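Tuesday, late

A moose got onto the Druslow road this morning and stayed there until almost noon. I heard it on the radio while making coffee, then drove straight into the backup by the Solheim turnoff. Sat there 25 minutes with the engine off.

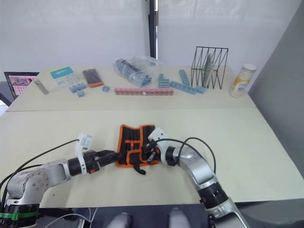
Dennis Lema texted that I should turn around and take the gravel road past the sawmill, it would be quicker even with the potholes. I stayed put. There were 12 cars ahead of me and 3 of them had already tried turning and got stuck facing the wrong way.

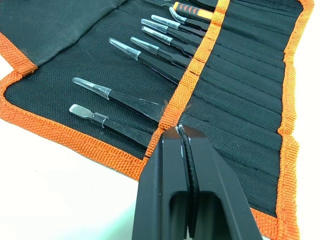

The moose was a young cow, thin in the neck. She would walk a little way toward the trees, stop, and come back to the yellow line. A deputy kept his lights on and waited.

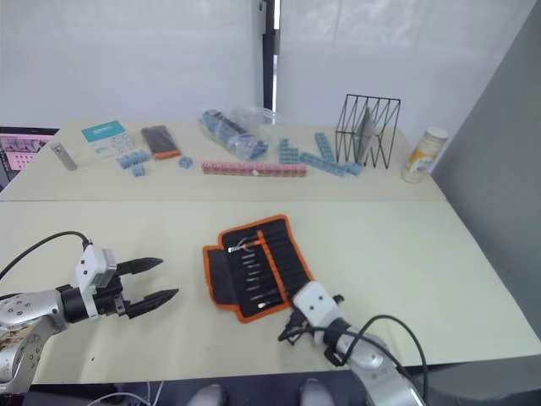

Gøran Magnusson came down with his tractor at last and drove slowly behind her until she went over the ditch. I got to work at ten past twelve. Have to make up the hours on Saturday.

Bendik called after supper and wanted to hear all of it. He saw one by the creek in August and thinks it is the same animal. I told him I couldn't say.
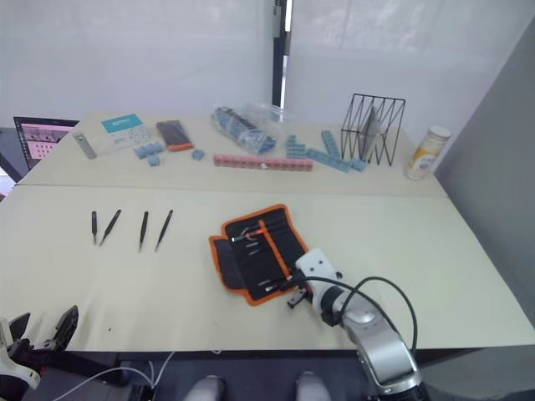
The tool pouch, open on the table.

Need to get gas tomorrow.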